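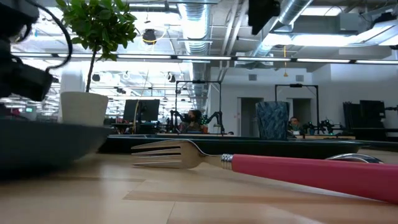 # Vandum Tableware Records

Vandum Tableware Records is a catalog of cutlery, cups, plates, trays and small table decorations, prepared for people who write about, sort or restore everyday tableware. Each entry describes one piece in plain terms, so that a reader who has never handled it can tell it from its neighbors in the same drawer. Cutlery entries treat the head, the collar and the handle separately. A fork with four slender tines, a patterned silver collar and a smooth raspberry-pink handle is therefore entered under three headings, and a search on any of them will return it. Marbled pieces, such as the blue cup standing behind the tray, are listed under their main color first and their patches second.

Print this page | E-mail this page

## Contents

The current release holds 2,022 entries out of almost 3,000 pieces received. The remainder are awaiting description or were set aside as duplicates. Entries are divided among 29 categories. The largest are forks, spoons and cups; the smallest is table plants, which covers potted trees and other greenery kept on or near a dining surface.

The pieces came from two sources. The Miretti group consists mainly of cutlery with colored handles. The Meesuk group is made up of cups, dishes and trays, most of them dark or mottled.

## Fields

- `piece_id`: a number assigned on receipt and never reused
- `category`: one of the 29 category names
- `main_color`: the color covering the largest area
- `second_color`: left blank for plain pieces
- `head`, `collar`, `handle`: cutlery only
- `rim`: cups, plates and trays
- `condition`: good, worn or damaged
- `group`: Miretti or Meesuk

Materials are recorded only when marked on the piece or stated by the source. A handle that looks like resin is entered as "unmarked."

## Known limitations

Color names were not standardized until March. Entries made before then may use pink, rose and raspberry for the same handle – a search for one should be repeated with the others. Collars with a beaded texture were at first entered as ridged, and 30 of these entries still need correction.

Sets are not linked. A fork and spoon of matching pattern appear as separate entries.

## Use

The records may be copied and adapted with credit to Vandum. Corrections should give the piece number and the field concerned.

## Comments

**drawer_nine:** Could rim width be added for trays? I have three black ones I can't tell apart on paper.

**Vandum records desk:** Rim width is planned for the next release.

**pmk:** Searching "rose" and "pink" gave me different forks. Glad to see it explained.

## Related items

- Celter Serving Dish Index
- Miretti Handle Colors: Working List
- Meesuk Cups and Trays, Notes on Condition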